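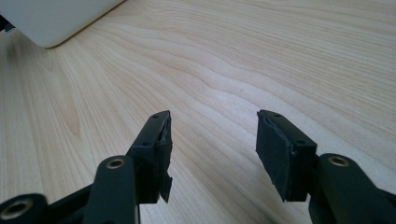
# Drornlow: wooden tabletops and the things on them

Drornlow is a collection of pictures of tabletops in daily use. The main interest is the surface: the grain, the color of the wood, how the light changes it from one side to the other, and which objects people leave at the corners. It is maintained by Peiyu Feng.

## Content

- 3,731 pictures in total
- 3,104 of them with a light wood surface
- the rest are dark wood, painted or covered with cloth
- 14 rooms, in 4 homes

Each picture has one row in `tables.csv`. The columns are `room`, `wood_tone`, `grain`, `light_side` and `objects`.

## How the labels were written

`wood_tone` is one of pale, medium, dark. The kind of tree is not given, as I can not tell it with certainty from the surface.

`grain` is one of straight, wavy, mixed. If a long oval figure appears between wavy bands, it is still wavy.

`objects` is a short free text. When only a small part of an object is visible, please write "unknown" and its color. Do not guess.

## Changes

18th January: the rooms from Riltura were added. The column `shade` was renamed to `wood_tone`, so old scripts must be changed.

## Known problems

In the Yao rooms the bright side of the table is sometimes labeled as a different tone than the dark side. I want to correct this in February.

We use cookies to improve your experience on Uvon. Accept all | Manage settings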